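2 min read

Wednesday, July 13, 2022

Plikton glue, second round on the cork samples

Cut new strips from the Vergara cork roll this morning, all from the inner end where it has been lying flattest. Same width as in February. Sanded the back face lightly and wiped it down with a dry cloth. No solvent this time.

Batch 2261 of the glue. It is thicker than the last can and has to be stirred for a good while before it spreads without dragging. Put on two coats, the first thin and left until it lost its shine, the second with the notched spreader. Strip 3 got too much at one corner and I scraped it back, so don't read anything into that corner when it comes off.

Pressed with the Sudent roller, then flat weights overnight on the birch boards. The plain pine boards are still warped from the leak and I left them out.

Peel readings go on the sheet on page 327 of the old binder, same columns as before. Write the failure type as well (cork tore, glue let go of board, glue let go of cork). In February we only wrote the number down and then could not say what had failed.

Room stays at its usual setting, windows shut.
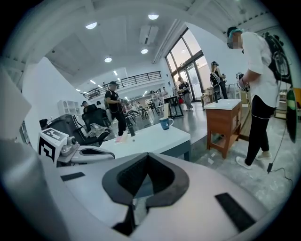

Refugio Serrano thinks the first coat is going on too early after sanding and that cork dust is still working its way out of the pores. He would vacuum the strips, leave them until after lunch, and vacuum again before any glue.

Will try it on the next set, half his way and half mine. Need to order more Verkari spreader blades, the notches on this one are worn nearly smooth.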